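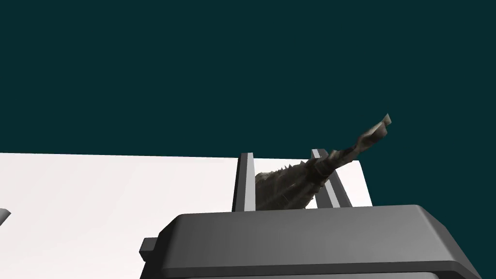 Simulation / Grasping / Open tickets

Ticket 736: Stalk scores as a perfect grasp, which it isn't

Opened Feb 13, 2024
Project: Festska
Component: Devadiga scorer
Status: fix in testing

Reported behavior
Item 57 in the plant-like set (the gnarled brown one, bristly at the fat end) gets full marks from the scorer with nearly every grasp pose we feed it. Our smooth cylinders do worse. Either we have discovered the ideal graspable object or something is broken, and I know which way I'm betting.

Expected behavior
A rough, tapered thing held by its wide end, with the rest sticking out at a slant past one finger, should lose points when we shake it.

Log
Reran all 117 poses with the shake test on. Same scores. Turned the shake up. Same scores. Checked whether the shake was being applied. It was, to the table.

Pointed the shake at the gripper. Scores dropped, but only a little, so that was a bug and not the bug. Filed separately.

Drew the collision mesh over the render. What we see is a twisted stalk with spines. What the physics sees is a fat convex blob with generous flat sides. The Brellton importer wraps any mesh above its triangle limit in a single hull, and it does this without so much as a warning.

Split the mesh into 3 hulls by hand and reran. Most poses now fail the shake, as they should. The survivors all grip low, near the wide end.

What this does to the results
The "organic shapes are easier" line in the Grorkonwood draft has to go – sorry, it was a lovely chart. Smooth items never hit the triangle limit and their numbers stand.

Still to do
Make the importer log every hull it swaps in. Rerun the full plant-like set before the March draft. Leave this ticket open until both are done, whatever the auto-closer thinks.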